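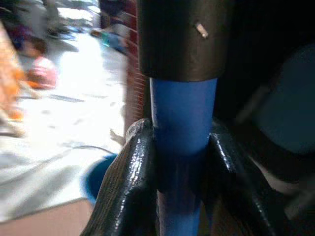 What size bucket goes with the broom set? The small one, fits under most sinks and holds plenty for a hallway or a kitchen floor.

Cuesta Broom and Bucket Set – Zistville Home Supply

Blue handle, green bristles. Stiff enough for grit in grout lines, soft enough that it wont scratch marble. Head screws off, rinse it under the tap, stand it bristles up to dry.

Set includes:
Broom, blue handle
Small blue bucket
Pack of 12 cleaning cloths, mixed colors

Ships flat in one box. Handle is in 2 pieces, push together and twist till it stops. If it wobbles you havent twisted far enough – keep going.

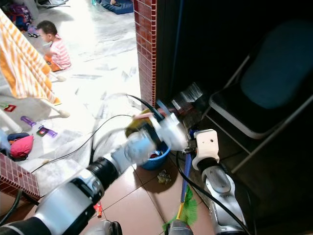
Best on tile. Sweep toward the doorway, small piles, pick up as you go. Dont drag one big pile across the whole room, half of it ends up back in the grout. Move folding chairs and loose bottles first. Cloths go in the bucket when your done, then straight to the wash.

Not for hot ash. Not for wet cement (we have been asked).

Price 29, set only. Spare heads sold separately, see Istemora refills page. Orders before noon go out same day from the Gistholm warehouse. Trade buyers, up to 2,000 sets in stock, email for a quote. Next delivery of green heads due January.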